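Home | Stories | Essays | Contributors | Submit | Archive

The Umbrella Man's Daughter

by Malsha Gamage

Print this story | E-mail this story

My father sold umbrellas for a living and never once carried one. I'm telling you that first so you know what kind of family this is.

He had a stall by the bus station in Oleten, back when the buses still smelled like oranges, and every morning he set out his stock in rows: the black ones for office people, the plaid ones for grandmothers, and one enormous golf umbrella in red and yellow that cost more than my school shoes. It hung there my whole childhood. I loved that umbrella. I used to tell it things.

When he died he left me the stall license, a coat with a ripped lining, and a notebook of everybody who owed him money. There were pages and pages of them (he was a soft touch, my father), and most were for tiny amounts, the price of a coffee, the price of a bun. But on the last page, underlined twice, it said: J. Charbonneau, 3693. No currency. No date. Just the number and a little drawing of an umbrella with a bent rib.

Well, I needed money. The roof was leaking right over my bed, which my father would have found hilarious. So one February morning I put on the coat and took the early train to the city to find J. Charbonneau.

I had an address, or half of one. It was on the back of an old Promus Savings envelope and it said "the far side of the square, ask anyone." So I came up out of the station and there was the square, and it just kept going.
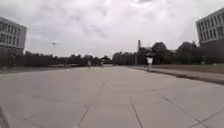 The square, under the kind of sky my father called good for business.

I'd worn my nice boots, which were a mistake. By the time I'd gone a few minutes I had a blister on the left heel and I was talking to myself, running through my speech. Good morning, you don't know me, you owe my dead father three thousand six hundred and ninety-three of something. It sounded worse every time I said it. I tried it friendly. I tried it stern. I tried it with a little laugh in the middle and scared a pigeon.

"Ask anyone" is a fine instruction when there's an anyone. I finally found a woman selling roasted nuts from a cart around the corner, and she said Charbonneau? Jaxon Charbonneau? The piano fellow? And I said maybe, and she said he had the room over the Barua bakery, up the back stairs, and would I please tell him he still had her good thermos.

So he was a borrower. I felt better about my speech right away!

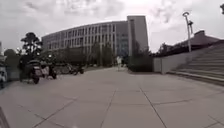

My father had a theory about debt, and I chewed on it while I ate my nuts. He said people who owe you money will cross the street to avoid you, but people who owe you a kindness will cross it to say hello, so you should always try to be owed the second kind. I thought this was beautiful when I was eight. At thirty, with a bucket next to my pillow, I thought it was how you end up with a bucket next to your pillow. I looked over at that long curved building with its rows and rows of windows and tried to work out how many umbrellas you'd have to sell to rent even one of them, just one, with a desk and a plant. Then I thought of him in there behind a desk and it made me so sad I gave the rest of my nuts to the pigeon.

The stairs behind the bakery were steep and smelled of cardamom. I knocked. Somebody shouted that it was open, and it was, and there sat a very long, thin old man in a cardigan, with his feet in a basin of water.

"You're early," he said.

"I'm not anything," I said. "You don't know me."

"You're wearing Gamage's coat."

I forgot the whole speech. Every word, even the laugh. I just took out the notebook and opened it to the last page and held it in front of his face like a policeman.

He looked at it for a long time. Then he started to laugh, and he laughed until the water slopped over onto the rug.

"He wrote it down," he said. "Oh, the old crook. He wrote it down."

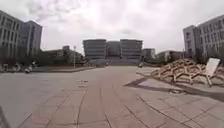 The far side. All those steps, and in those boots.

It was a card game, it turned out to be the tail end of a card game. They'd played every night for a whole winter when they were young, on the night shift at the Drultik cannery, and they never had any money, so they played for rainy days. That was the stake. You'd bet a rainy day. If you lost one, it belonged to the other fellow, and you had to be cheerful in it, no matter what, no complaining, because it wasn't your rain to complain about.

"By spring he owned every rainy day I was ever going to have," Jaxon said. "Three thousand six hundred and ninety-three of them. We stopped when I got married. It seemed unfair to her."

"And did you pay up?"

"I've been cheerful in the rain for fifty years," he said. "My wife found it unbearable."

I sat down on the piano bench. I thought about my father at the stall with the water running down his neck, grinning at everybody who ran by, and how I'd always figured it was salesmanship.

"What about the bent rib?" I asked, and showed him the drawing.
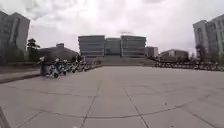
Reading time: 5 min

Jaxon dried his feet, one and then the other, and went to the closet. He was gone a while. There was a lot of knocking and some bad language – a thermos rolled out and I put my foot on it – and then he came back with a black umbrella so old the cloth had gone green.

"The first one he ever sold," he said. "To me. It broke on the way home. I went back for a refund and he told me to keep walking, it might fix itself."

He wanted me to take it. I said no, and he said take it, and I said no again, and then he asked whether I played cards.

I missed the noon train. I missed the one after that too. By the time I finally went down the stairs with the thermos under my arm and the umbrella over my shoulder, I'd lost eight rainy days and won eleven, and the nut woman was packing up her cart.

I still had the roof to fix, of course. I got home after dark and it was coming down hard, drip, drip, right into the bucket, and I lay there and tried to remember if this was one of mine.

Print this story | E-mail this story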